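Renis budget passes with more for harbor and clinic

4/16/24

The Renis island assembly has passed a budget that sets aside more money for the harbor and the health clinic and leaves the household levy where it is.

Members voted 16 in favor after two days of debate. The finance office said the island's own revenue had grown for a second year, mostly from fishing licenses and visitor fees, and that it expected to rely less on outside grants by the end of the next budget year.

Renis has about 4000 residents. Of those, 1625 are in paid work, and more than half of them are employed by the government or by one of the two companies that run the port.

The finance office told members that the wage freeze for public workers, in place since the last budget, would end in December. Pay will then go up in two steps. Teachers and nurses will be in the first group, with office and works staff to follow.
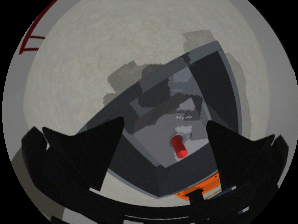
An open bin with a black gripper above it, in a computer rendering.

The largest single item is the harbor. The main wharf at Reddy has been limited to smaller vessels since storm damage to its outer end, and cargo for the northern villages has been brought in by barge. Work on the outer end is to begin once the supply ship season is over. The port company Nosico will manage the job and will pay for the new fuel line itself.

The assembly also agreed to lower landing fees for local fishing boats. Boats based elsewhere will pay the same as before. Some members from the northern villages had asked for the fee to be dropped completely, but the finance office said the harbor fund could not carry the loss while repairs were under way.

The clinic will get a second full-time doctor and a new generator. Patients who need surgery are still flown off the island, and the budget for those flights goes up by 19 percent. The health office had asked for more – it said the flights account had run out early in each of the past two years.
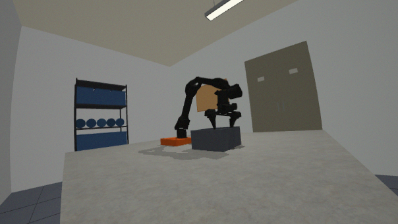 Visitor numbers were a point of disagreement during the debate. The tourism office expects more arrivals when Voneo adds a second weekly flight, and the budget counts on the extra visitor fees that would bring. Opposition members said the airline had put off the flight once already and that spending should not be tied to it. The finance office said the road program would be cut back first if the flight did not start on time.

A motion to raise the household levy to pay for water tanks was defeated. The tanks will be bought over three years instead, starting with the two villages that ran short last dry season.

School meals will continue at the current level. The assembly asked the education office for a report on the cost of extending them to the preschool, to be ready before the next sitting.

The budget takes effect at the start of next month. Copies can be read at the assembly office and at the village halls.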